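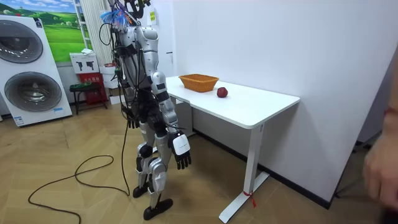 Photo: Lindsay Faulkner / Fendmont Kids

Print this page
E-mail this page

WHAT IS A BASKET, REALLY?

Over, under, over, under. That's weaving! Strips go one way, more strips go across, and they hold each other tight. No nails needed.

See the basket on the white table? Orange-brown, a rectangle, sides that lean out. Leaning sides are called FLARED. Good for reaching in. Good for stacking too, one basket inside the next.

What are baskets made of? Lots of things. Willow, grass, palm leaves, even paper or plastic. People have made them for thousands of years, way before shopping bags.

Why put fruit in one? Air gets thru the little gaps. Fruit likes air. Shut it in a plastic bag and it can get soft and moldy alot faster.

Try it! Cut 22 paper strips. Lay half side by side, tape down the tops. Now weave the rest across. Over, under. Next row, start UNDER. Push the rows up snug. Tape the ends.

Too floppy? Use 2 layers of paper.

Words to know: weave, strip, flared, snug.

By Muthoni Simiyu
Oct 13, 2019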